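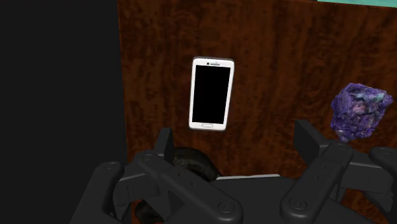 Progress report on the Plundosgate cell, second reporting period
Prepared for Ermira Begović, Trisier equipment grant
Written by Rowena Evangelista, 22 January 2018

Summary

We have a gripper whose simulated version and real version finally agree with each other, and I'm delighted to be able to write that sentence. When I sent the first report in November the simulated fingers closed wider than the real ones, and anything we tuned on screen had to be tuned again on the bench. That gap is closed to the point where Danica can change a setting at her desk, load it onto the arm and go home at a normal hour.

The grant covers one cell, one arm and one two-finger linkage gripper. All three are up and in regular use. We are inside the budget and a little behind on documentation (more on that at the end, and it's my fault).

Gripper setup

Most of the period went into the finger geometry. Each finger is a set of links on pivots, so the pad swings in an arc as it closes, and the pad tips dip or rise depending on how far open you are. Our first model treated the pads as if they slid straight in. Filipa Cordeiro rebuilt it with every pivot in its proper place, working from measurements she took with the fingers off and laid out on a cloth. It took her 12 working days and it was worth every one of them!

The model now uses the same open and closed limits as the controller. We also fixed the camera position in the simulator, which had been set from a drawing when the bracket on the real arm had been moved since.

The test objects in the simulator are a mixed bag on purpose: a smartphone, a lumpy purple rock, other odds and ends, all with very different shapes. Smooth flat things and irregular things go wrong in different ways, and we want to see both kinds of wrong before we see them on the bench. Backgrounds get swapped too, wood grain being one of the busier ones.

Bench trials

We logged 252 grasp attempts on the real gripper with the new settings, and 155 of them were on objects the arm had not been tuned for. I won't give a pass rate yet, as Selma and I still disagree about how to score a pick that slips and then holds. We will agree on a rule before the next report and apply it to the whole log, old entries included.

What I can say is that the fingers arrive where we ask them to, and they do it in the same way in the morning and at the end of the day. That was the complaint in November, so we're very happy.

Maintenance and repair

One real fault this period. The right finger picked up a click near the end of its travel, and Danica Shehu traced it to a worn bushing at the lower pivot. Hoxha sent 2 replacements, one fitted and one in the drawer. While the finger was off she cleaned the other pivots and replaced both pads, which had gone shiny.

Our routine is now written on a card taped inside the cell door:

Start of shift: cycle the gripper fully open and closed with nothing in it, listen, check that both pads meet square.
Weekly: wipe the pads, check the pivot caps by hand, look over the cable at the wrist.
After any finger work: rerun the zero position, then compare against the simulator before picking anything up.

The last line has already saved us once. Selma Nikolovski ran the comparison after the bushing job and found the zero had shifted slightly, and she had it corrected before lunch.

Software

We moved the cell to the current Skellen release. The changeover was easy apart from the saved poses, which had to be entered again by hand. They are now kept in a file with the rest of the project and backed up.

Still open

The setup guide is half written. Finger geometry and zeroing are finished, cell wiring and recovery after an emergency stop are not. I had promised the full guide for this report and will send it separately.

The spare pad stock is low and I'd like to use some of the unspent travel money for a second set. Ermira, could you let me know whether that needs a formal change request or if an email will do?

Next period we start on the second set of objects, including soft ones. Filipa already has a box of them under her desk and keeps asking when she can begin.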